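# Buying the Second Arm

*How one teaching workshop rewrote its equipment plan, and what it would put in the budget earlier next time*

When the Flondgate Technical Institute drew up its first budget for robotics equipment, the document ran to a single page. It listed an arm, a controller and a gripper, with a line at the bottom for freight. The plan adopted for the present cycle is considerably longer, and the arm no longer appears until its third section.

Leokadia Cieślak, who manages capital equipment for the Institute's engineering programs, regards the change in order as the main result of the exercise. "We had been trained by the catalogues to begin with reach and payload," she said. "Our staff were losing their time on tables, fixings, cabling and spare parts. Those items had been bought from the consumables account, one at a time, and no one had ever seen them added together."

The review began in January, when the Institute's finance office asked each program to justify its replacement schedule. Robotics was asked for a record of use. The workshop's logbook showed 1,292 hours of operation on the existing arm over the review period, well above the 1,000 hours on which the original purchase had been approved. It also showed 600 hours during which the station was booked but not running. The entries for those hours were brief: waiting for fingers, table re-drilled, controller update, no technician.

## Starting with the task

The revised plan requires every request to open with a written description of the task, in language that a person outside the program can follow. A request for a new arm must state what is to be picked up, where it is to be put down, how often, and who will reset the work between runs. Suppliers receive the same text.

Two firms were invited to respond. Virnthorpe offered a complete cell, with table, guarding and installation under one contract. Budura quoted for the arm and gripper only and left the work surface to the Institute. On the face of the quotations the second was the cheaper by a wide margin. Once bench fabrication, electrical work and staff time had been entered, the difference narrowed to the point where the length of the service agreement decided the matter. The Institute chose Budura, with a service term of five years, and placed a separate order for tables with the metalworking firm Ó Ceallaigh.

The decision on tables attracted more discussion than the decision on the arm. Program staff asked for a perforated surface so that fixtures could be moved without fresh drilling. Finance staff asked whether the older benches could be kept. The compromise retains the benches for assembly and repair, and reserves the new surface for stations where an arm is mounted.

## The cost of ordinary objects

Much of the daily work at the stations is done with simple coloured blocks, which are inexpensive and easily replaced. A student program may call for a block to be grasped, moved and released many times in an afternoon. Shapes with flat faces suit a first exercise, while cylinders and stars ask more of the grip and of the person planning it. The blocks are set out on a timber board fixed over the table, and the board has its own line in the budget.
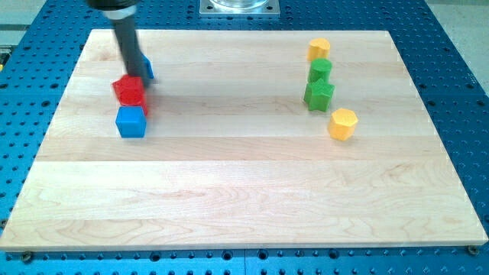 *The arm at work among coloured blocks on a maple board, with the perforated table beneath.*

Ms. Cieślak is candid about how modest such lines appear beside the price of an arm. The plan groups them under the heading "work surface and handling pieces" and gives them a fixed annual allowance, which cannot be transferred to other purposes before the final quarter. Gripper fingers have been moved into the same group. They were formerly treated as repairs and had to wait for a separate approval each time.

## Staffing and the later years

The plan's remaining sections deal with people. One technician position has been extended to cover evening bookings, and each instructor is allotted paid time for training before a new station opens. Both costs recur, and both were absent from the original page.

Provision has also been made for the end of the arm's service life. An amount is set aside each year toward replacement, and the agreement with Budura requires notice before any major part is withdrawn from supply. The Institute asked for the same undertaking on software and obtained it in part; controller updates are covered, while the programming licences remain subject to annual renewal.

A third station is under consideration. The request has been returned to the program once already, with a note asking for a fuller description of the task, and is expected to come forward again with the next round of submissions.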